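Vumitz Deformables Study
Progress report no. 3 to Jinbridge
Prepared by: Amra Nikolovski
Reviewed by: Ginette Guillot
Date: 12/06/2021

1. Scope of this period

Work covered task 2 (policy training for towel folding) and the first half of task 3 (transfer between towels). Task 1, calibration of the overhead and side views, was closed in the previous report and has not been reopened.

2. Data

The training set now holds 560 demonstrations, all recorded by teleoperation. Of these, 361 were kept after screening. The rest were rejected for one of two faults: the operator corrected a fold more than once, or the two camera streams drifted out of step. The drift fault was traced to a buffer setting in the Zurkel recorder and was fixed in October. No recordings made after the fix show it.

Each demonstration is labeled with the fold stage at which it starts. Earlier sets mixed the stages together, and the policy often tried to repeat a fold that had been completed. Labeling by stage adds work for the operator but no extra recording time.

3. Method

The policy takes both camera views and the arm state as input and predicts short sequences of gripper poses. Two changes were made to the version described in report no. 2.

First, the contact height is no longer fixed. It is estimated from the side view before each approach. A folded terry towel is thick and compresses under the fingers, and a fixed height that suited the first fold was too low for the second.

Second, the approach is split into a coarse move and a slow final move. The policy may cancel during the final move and try again from a new position. A canceled approach is not counted as a failure unless the towel has shifted on the cloth.
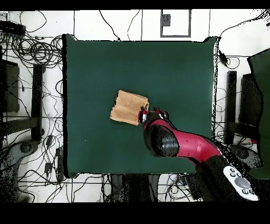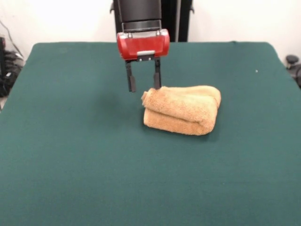

Figure 1. Folded tan towel on the green work surface, with the gripper at its right edge (first view) and with the open gripper at its upper left corner (second view).

4. Results

The evaluation consisted of 112 trials with the tan towel, each starting from a partly folded state. The policy failed in 19 of them. Most failures were grasps that picked up only the top layer and left the lower one behind. The remainder were cases in which the towel slid during the final move and the fold line ended up outside tolerance.

Variable contact height accounts for most of the gain over the previous version. With the height fixed again and everything else unchanged, layer errors returned on the second fold. Removing the slow final move had a smaller effect, mainly on sliding.

Transfer to a thinner cotton towel has been tried only informally. The height estimate is less reliable there, as the edge of a single layer is hard to separate from the surface. We do not report a rate for it.

5. Deviations from plan

The comparison against the Fuentealba baseline is late. Its published code expects a depth input that our setup does not provide, and the conversion has taken longer than planned. The budget is not affected. We ask that milestone 3.2 be moved to the next reporting period.

6. Next period

- Finish the baseline conversion and run it on the same starting states.
- Record demonstrations with the thin towel, labeled by stage as above.
- Test a layer check after the grasp and before the lift, using finger opening and the side view.
- Send the screened data set and its label file to Jinbridge for archiving.

Questions on the data should go to Amra Nikolovski. Questions on milestones and cost should go to Ginette Guillot.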